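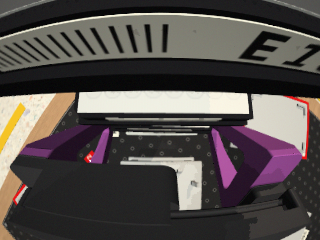

Reading Old Dials: What We Learned from the Penrose Radio Collection
Project report by Kelly Tunstall

Why dials?
My grandfather kept a Mellby valve radio on his workbench, and I could never tune it properly. The stations had all moved! That was the start of this project, which looks at how printed scales on home radios changed as broadcasting spread through our region. A curved scale, with its marks and lettering bent along an arc, is a lovely bit of graphic design, and I wanted to know who drew them and how people used them.

Method
The Penrose local history room let me work through 347 catalogue cards over one term. I picked out the sets sold in Wullitard and sorted them by maker, scale shape and whether the lettering gave station names or only numbers. I also interviewed four people who grew up with a radio in the kitchen – easily my favourite part.

Findings
Station names were far more common on the Mellby sets than on the Brumix ones. Brumix seems to have stuck with plain numbers so the same dial could be sold in every town. Two of my interviewees remembered pencilling their own marks on the glass, and one still had the set, with "footy" written near the left end.

Seven of the cards mention replacement scales, posted out when stations changed frequency. I hadn't expected that at all, and I'd love to find one of the envelopes.

Problems
The cards don't always say when a set was sold. Card 957 has two makers on it, so I left it out of the tables. I also ran short of time in February and only transcribed half of the last interview.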